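Braltuvby: Frequently Asked Questions

Last changed in April by Simin Bagheri

What is Braltuvby?

Braltuvby is our method for training a two-armed robot on kitchen tasks mostly in simulation. The name covers the method and also the set of simulated recordings which we made for it. The work was started by Mojtaba Tabrizi and me, and Daithí Kavanagh joined us for the evaluation.

What is the main idea?

We record a person controlling the two simulated arms. Afterwards we change the positions of the objects and the look of the surfaces, and we let the software repeat the motion in the new arrangement. If the repeated motion fails, we throw it away. From 368 recordings by hand we obtained 3,873 which we could use for training.

Which objects do you use?

Mainly food, dishes and boards on a kitchen counter. We like food shapes such as a sweet potato, because they are long and not regular, and the gripper has to choose a good angle.

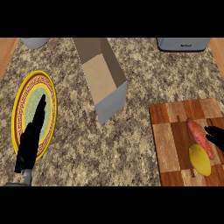

We also leave things on the counter that have no part in the task, for example a cardboard box. The policy must learn to ignore them. In our first version the counter was too clean, and the results became much worse when we added only one extra object.

How do you measure success?

Each policy gets 200 trials with arrangements it did not see in training. A trial counts only if the correct object is at the goal and both arms have let go. With the repeated motions included, the policy succeeded in nearly 100 of them. This is better than with the hand recordings alone, but it is still far from good enough for daily use.

Where does it fail most?

When both arms need the same space at the same time. One arm waits for the other and the trial runs out of time. Esmaeil Yazdani is working on this question now.

Does it work on a real robot?

We do not know yet. All numbers on this page come from simulation, so please do not quote them as results on real hardware.

Can I get the recordings?

Yes, for research. Please write to Abbas Abbasi and tell him which task you need. He answers such requests on Tuesday.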